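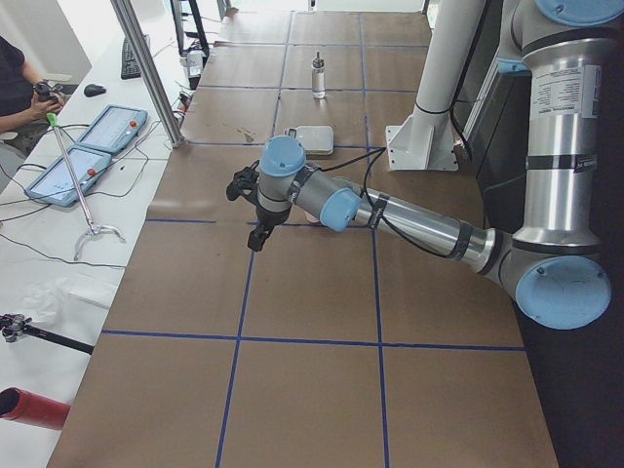
Recording pick-and-place demos for a policy is mostly table work, and the arm is the easy bit. Get the surface right first and you save yourself a lot of binned episodes later. Ours is covered in brown kraft paper, with dark blue tape marking it out into big squares, and that grid is what we use to place things between episodes. In the set used for these notes there's a glass pump bottle in one of the far squares and a small flat white box in the one by the mounting bracket. Two objects, plenty to start with.

These notes are for whoever is doing a session for the Mallow set. Written fast, will tidy later. Ask Priit or Samina if something's unclear.

Before you start

Paper. Roll it out the whole length of the table, pull it flat, tape the ends down first. Light creases are fine, the policy has to cope with them. Ridges you can feel with a finger are not fine, small objects rock on them. Don't swap the paper halfway through a session. If it tears, stop, save, close the session, change the paper, open a new one.

Tape. Two long lines down the table, then the crossing lines. Measure from the column end and work away from it. Press the crossings down hard, corners lift and the gripper fingers will catch one sooner or later. Use the dark blue. We tried a pale one in November and the lines washed out under the ceiling lights, lost a whole afternoon.

Square names. Letter for the column, number for the row, row 1 nearest the mounting column. Names go in the log, never on the paper. Hélène wrote them on in marker once and the model got very good at reading marker.

Cameras. Check the fixed view against the reference still in the Nokatlow folder. Overlay at half opacity, tape lines should sit on top of each other. If they're out by more than a line's width, nudge and check again. Tighten the clamp after, then check a third time becuase tightening moves it.

Lights. Blinds down, ceiling lights on, same every time. Yes even when it's sunny.

Objects

Pick from the list for the day. Two on the table at once for the base set, one target and one distractor. Up to 4 for the clutter set, see further down.

Clear glass is awkward. Depth goes straight through it and you get a hole where the body should be, with the pump top floating above. Keep glass in anyway, the people at Inlow who want the finished policy handle a lot of it. Just don't make it your first target of the session. Warm up on something boxy.

Flat things are awkward the other way. A thin box lying on paper gives the fingers very little to close on. Come down over the long sides, go slow for the last bit, stop the moment the fingers touch paper. Pressing on trips the force limit and that's the episode gone.

Wipe everything between sessions. Fingerprints on glass show up more than you'd think.

Placing

Draw a square from the shuffled list, one for each object. Put the object anywhere inside the square, upright if it stands, whichever way round it lands if it doesn't. Don't centre it. Everybody centres it. Samina plotted the positions from the first Mallow batch and you could see neat little clumps in the middle of every square, useless for the gaps between. So: corner, edge, over a line now and then. A line is allowed, log the square with more of the object in it.

Same square for both objects, redraw.

Squares hard up against the column are only for low objects. The elbow has to fold too tightly to get over anything tall there.

Recording an episode

1. Arm to home. Wait for it to settle, count of two.

2. Hands and sleeves out of view. Anything you're using to reset goes back on the desk side.

3. Press record, THEN start moving. Half a second of stillness at the front is good, three seconds is not. The model learns to sit there.

4. Move over the target with the gripper open. One smooth path if you can. Small corrections are fine and worth keeping, big wandering ones aren't.

5. Down, close, pause, lift. The pause matters, it gives us a clean grasp label.

6. Carry to the goal square, lower until it touches, open. Don't drop from height, even the box.

7. Lift clear, back to home, stop recording.

8. Mark it: good, poor or failed. Do it now, while you remember.

9. Reset and go again.

A decent episode is under 33 seconds. If you're regularly over, you're being too careful on the approach – go quicker in the air and slow down near the paper.

Failed ones: keep them if the arm did something sensible and it just slipped. Bin them if you got lost, hit a limit or somebody leaned over the table. A slip followed by a second try that works is gold, mark it good and put "retry" in the notes.

Resetting

Reset with the arm at home and paused. Paused on the pendant, not just your hands off the controls. Know where the red stop is before you put an arm over the tape. If two of you are working, one runs the arm and one resets, and you say "clear" out loud before the arm moves again. Every time. Drita will send you out if you don't and she's right.

Far squares are a stretch, walk round to the other side of the table. Don't lean across the grid, your elbow drags the paper.

Cables. Have a look at the loop by the wrist every ten episodes or so. It should run back towards the column with some slack. If it starts catching when the wrist turns, re-seat it at the straps before carrying on.

How many

80 good episodes per target object for the base set. Count good ones only. Spread across the squares, the log sheet shows which are thin. Don't do all of them in one go, people get lazy after an hour and the paths all start looking the same. Swap operator if you can. Different people move differently and we want that in there.

For clutter, 121 across all the targets. Odd number, it's from how the squares divide up, don't round it.

Clutter set

Same as above with more on the table. Distractors may touch each other. They may not touch the target until the last third of the set, then they can. Don't stack.

If you knock a distractor over on the way, carry on and finish. Log it as good if the target got where it was going, add "knock".

Checking before you leave

Play back the first, the last and three from the middle. Look for:

– camera drift, tape lines against the reference
– dropped frames, arm jumps instead of moves
– gripper signal matching what the fingers do. If it's late, the clock has slipped, run the sync script and redo the last ten
– sleeves
– anything marked good that plainly wasn't

Then copy to the Lemieux drive, wait for the checksum to finish, wait for it properly, and only then clear the local disk. Ginette has the password if it's logged you out.

Common problems

Gripper closes early. Usually you, not the gripper. Trigger is touchy, rest your finger beside it untill you're down.

Arm shudders near full reach. Too stretched. Bring the goal square nearer or bend the elbow out before you go. Don't record shudder.

Object slides as the fingers close. You're off centre. One finger touches first and pushes. Back up, shift across, try again, and keep the episode if it comes good.

Log and video don't match in number. Somebody pressed record twice. Find the short file, normally under a second, delete it and renumber with the script. Not by hand.

Replay looks fine but training loss is silly. Check units in the header first. Degrees and radians, it has happened twice.

Still to add: the bit on wrist camera exposure, and Priit's list of which objects are retired.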